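About Mirnik

A paperhanging school in Istdale

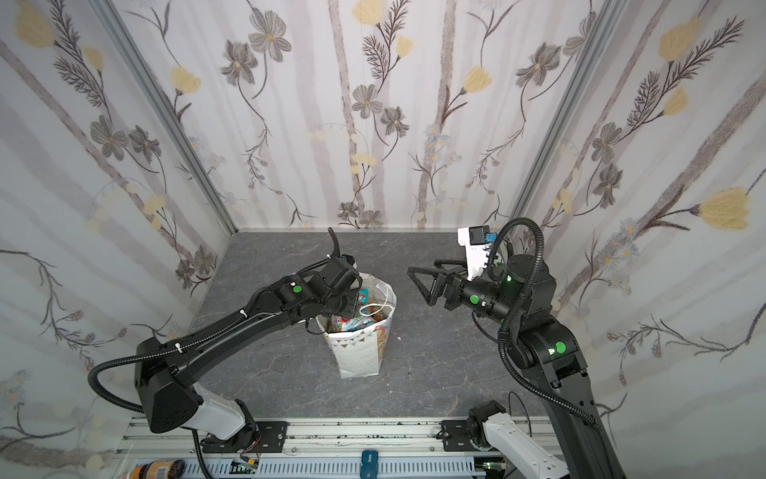
Floral paper on three walls: dark gray flowers, fern-like sprigs and big yellow blossoms over pale birch-like stripes.

We teach people how to hang wallpaper, and we love it! Mirnik is a small school in Istdale for anyone who wants to paper a room well, from people tackling a first powder room to decorators who have painted for years and keep getting asked if they do paper too. We run evening classes, weekend courses and a longer trade program that starts each October.

How we got going

The school was started by Abdelilah Helmy, who learned the work as a teenager hanging paper in hotel hallways. Hallways are a great teacher (long, dull, full of doors) and he still talks about them with real affection. Later he ran his own crew, and people kept asking if they could come along and watch. He said yes so often that the watching turned into Saturday lessons in a borrowed garage, and then the garage got too small, and then we found the old seed store on Zerkurance Lane with its high ceilings and terrible walls.

We kept the terrible walls. Some of them bow, one leans, and the stairwell has a corner that is out of plumb by the width of your thumb. Students complain about that corner for the whole first week and by the end they're fighting over who gets to paper it.

What you'll do here

You'll have a brush in your hand in the first hour. Measuring and ordering come up early as well, as that's where most of the money gets wasted, and we spend a good long evening on pattern repeats. Straight match, drop match, random match: we cut up old rolls on the floor and slide the pieces around until everybody can see what's going on. It's a noisy evening and one of our favorites.

After that it's paste, booking, plumb lines and seams. We teach both pasted papers and paste-the-wall papers, with grasscloth and vinyl in the longer program. Then come the awkward bits: inside corners, outside corners, window returns, light switches (power off first, every time), radiators, and the space behind a toilet tank. Stripes with flowers over them get a class of their own. The stripes show up a wall that isn't straight and the flowers show up a bad match, so you learn to decide where the trouble will go before you hang the first strip. Usually it goes over the door.

Weekend courses are kept to seven students, so there's a pasting table for each person and room to swing a ladder. The trade program is 80 hours of bench and wall time spread over the winter, and it finishes with a complete room that you plan, price, prep, hang and clean up after. We do mean the cleaning up! We've met a lot of customers who forgave a slightly wide seam and never forgave paste on the baseboard.

The sample library

Upstairs in the Takeda Room we keep the sample library, named for the family who ran the seed store before us and left us their beautiful shallow drawers. They held packets of beans and squash for years and they turn out to be a perfect fit for cut samples. There are more than 200 pattern books on the shelves now, some brand new and some going back to the days when every kitchen had a teapot border. Anyone can come in and look, student or not. Bring a photo of your room and a scrap of your curtain fabric if you have one. We're happy to talk about scale, color and how a print changes when the lamps go on at 5 p.m.

Please do borrow samples. Tape them up, live with them for a few days, look at them at breakfast. Big florals scare people in the book and then look wonderful on a whole wall, and small prints can go flat and speckled from across the room. It's much better to find that out with a sheet and some tape.

Who teaches

Abdelilah leads the trade program and most of the weekend courses. Our evening teachers are all working paperhangers, which means they sometimes arrive with paste on their sleeves and a story about somebody's dining room. Between us we disagree about sizing, about seam rollers and very strongly about what kind of knife to use, and you'll hear all sides of it. Try each one and keep what suits your hands.

Coming to see us

You're welcome to stop by and sit in on an evening class before you sign up. Classes start at 6:30 p.m. and the door on the lane side is open from 6. Street parking is easy after the shops close, and bus 3 stops at the end of the lane. Wear shoes you don't mind getting sticky. Tools, aprons and paper for practice are all supplied, and there's coffee on the landing.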